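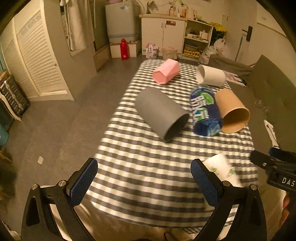 Checkered cloth on the table, cups all over it

How to Get Stains Out of a Cotton Tablecloth

I own far too many tablecloths. Some came from my aunt, some from flea markets, and a couple I bought new and regretted. What they have in common is that people eat and drink on them, so I've had a lot of practice with coffee, gravy and red wine. This is how I do it now, after ruining a few.

Before you start

Check that your cloth is cotton or a cotton blend and that the colors are fast. Dab a damp white rag on a corner underneath. If color comes off on the rag, stick to cold water and mild soap and skip everything with bleach in it. Linen can be treated the same way as cotton. Wipe-clean cloths can't, so please don't boil one like I did!

You'll need:

Dish soap, the plain kind
White vinegar
Oxygen bleach powder
A bucket or a deep sink
An old soft toothbrush
Paper towels

Step 1: Blot it

Get the paper towels on it while the spill is fresh, and press straight down. Rubbing pushes the stuff deeper into the threads and roughs up the surface, and then you have a fuzzy patch even when the stain is gone. If there's a lump of something (jam, gravy, candle wax), lift it off with the back of a knife first.

Step 2: Rinse from the back

Turn the cloth over and run cold water through the stain from the wrong side, so it goes out the way it came in. I hold it under the faucet for a minute or two. Milk, egg and blood really do need cold water, because hot sets them.

Step 3: Treat by type

Coffee and tea: one part vinegar to two parts water, dabbed on and left for 20 minutes. Black coffee is easy. Coffee with milk needs a bit of dish soap afterward.

Grease: dish soap straight on the dry spot, worked in gently with the toothbrush. My friend Rianne swears by cornstarch overnight first, and for butter I think she's right.

Red wine: rinse, then go right to the soak. I've given up on salt - it never did much for me except make a mess on the floor.

Candle wax: freeze, crack, scrape. Then paper towels on both sides and a warm iron over the top, changing the paper as it soaks up the wax.

Step 4: Soak

Dissolve the oxygen bleach in warm water, following the amount on the tub, and leave the cloth under for a few hours. Overnight is fine for white cotton. For anything colored I look in on it after an hour and pull it if I get nervous. Don't mix it with the vinegar, so rinse well in between.

Step 5: Wash and look again

Normal wash, warm, with not too much in the drum. Then hold the wet cloth up to a window before it goes anywhere near the dryer! Dryer heat bakes in whatever is left. If you can still see a shadow, go back to the soak. I once did one gravy stain four times over and it did come out in the end.

I line dry mine and iron them while they're still a little damp, wrong side up. Checks and stripes are nice to iron, by the way, as you can use the lines to keep the hem straight.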